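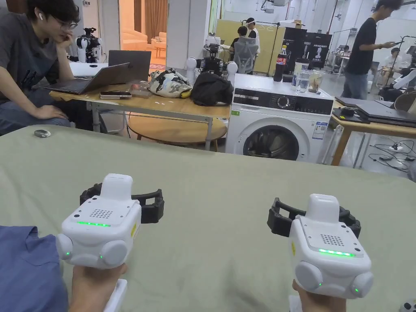 **Cloth for a big table: prewash or not?**

**hcrenshaw**
I need to make a cloth for a table that is longer than anything sold in the stores near me. It needs to be 295 cm long once the drop is included, and I'd like to do it from one piece with no seam across the middle. The shop has a linen and cotton blend from Tranholm in a pale green, wide enough that I only have to hem. The label says machine wash warm and says nothing on shrinkage.

Two questions. Do I wash the whole length before cutting, or add extra and wash after? And is a mitered corner worth it on something this size? I have a basic machine and a normal ironing board.

Hazel

**pintuck_pete**
Wash first. Dry it the way you plan to dry it later. If it will go in the dryer after a holiday dinner, put it in the dryer now. Linen blends lose length mostly in the first wash, and a little more in the second. I wash twice.

Miter the corners. On a big cloth the corners hang at eye level for anyone sitting down.

**oakleaf9**
I don't prewash tablecloths. Once you take the finish out, the fabric never presses as flat, and cutting a long straight edge on washed linen is miserable. I buy extra, hem it generously, and accept a shorter drop after the first wash. Been doing it this way for years and the cloths are all still in use.

**pintuck_pete**
That works if the drop has room to spare. If hers comes up short on one side it will show.

**oakleaf9**
It shrinks on both ends. You shift it over to center it.

**tindiep**
Before anyone cuts anything, zigzag the two raw ends. I put a long cut of Lại linen in the wash with the ends loose and spent the evening pulling threads out of the drain filter. I lost a good strip off each end to fraying on top of the shrinkage.

For the straight edge, pull a thread. Snip the selvage, find one crosswise thread, pull it gently until it puckers, and cut along the line it leaves. It takes a while on a wide cloth. It's still faster than trying to square it with a ruler on the floor.

Tín

**hcrenshaw**
I hadn't thought of pulling a thread. Does that work on a blend? The weave is fairly tight.

**tindiep**
Usually. If the thread snaps, cut up to where it broke and pick up the same one again with a pin. A strong lamp helps. If the fabric was printed or coated I wouldn't bother, but a plain weave should be fine.

**mrs_bobbin**
Test piece first. Buy a bit more than you need, cut off a square, measure it, wash and dry it, measure it again. Then you know what you're dealing with and you can stop arguing about it.

Measure in both directions. The warp and the weft don't shrink the same amount. My last one barely changed in width and lost a lot in length.

**pintuck_pete**
A square will tell you something, but a small piece moves around more in the drum than a long one does. I've had them disagree. I'd still wash the full length.

**mrs_bobbin**
I've never had one off by enough to matter, and I'd rather find out on a square than on the whole cut if the dye runs.

**gravelroad**
On the corners: plain folded corners are fine on a cloth this big. Fold one hem, stitch, fold the other, stitch. Trim the bulk out before the second fold or your machine will choke on it. I've done mitered and I've done plain and not one dinner guest has turned a corner over.

If you do miter, press every fold before you sew. Cut a piece of card to the hem depth and fold the fabric over it with the iron. Steam on.

**oakleaf9**
Agree on plain corners. And use a longer stitch than the machine defaults to. Short stitches pucker on a long hem.

**hcrenshaw**
Thanks. What thread? I have a big cone of polyester and a few small spools of cotton.

**tindiep**
Polyester. Cotton looks better for a year and then starts popping where people grab the edge. Buy enough to do all four sides from one cone so the color matches.

**shedlight**
Not what you asked, but what's under the cloth? I put a new one straight on a varnished top and it slid every time someone leaned on it. A felt pad fixed that. I used the Plornska one that comes on a roll and trimmed it just short of the table edge. It also saved the top from a hot dish.

**mrs_bobbin**
Second the pad. Don't get the foam-backed vinyl kind. Ours stuck to the finish over a summer and I had to scrape it off with a plastic card.

**shedlight**
Which finish? Mine's oil and the felt has been fine, but I do lift it now and then.

**mrs_bobbin**
Varnish. Old varnish, to be fair.

**hcrenshaw**
Update. I zigzagged the ends and washed the whole cut once on warm and dried it on low. It went in at 325 cm and came out at 313. I'm going to wash it a second time, since Pete's going to ask.

The pulled thread worked. It snapped a few times near the middle where there's a slub. The first end was so far off from the shop's cut that I had to take off a wedge.

**pintuck_pete**
Shops cut by eye. That's normal. Good call on the second wash.

**oakleaf9**
So how does it press now?

**hcrenshaw**
Not as flat as it did. You were right about that part. I ironed one end damp and it was better, so I'll do the rest damp too. I haven't decided on the corners. I may try a miter on the wedge I cut off and see how annoyed I get.

**gravelroad**
Mark the diagonal with chalk before you fold. Ask me how many I've sewn on the wrong side of the line.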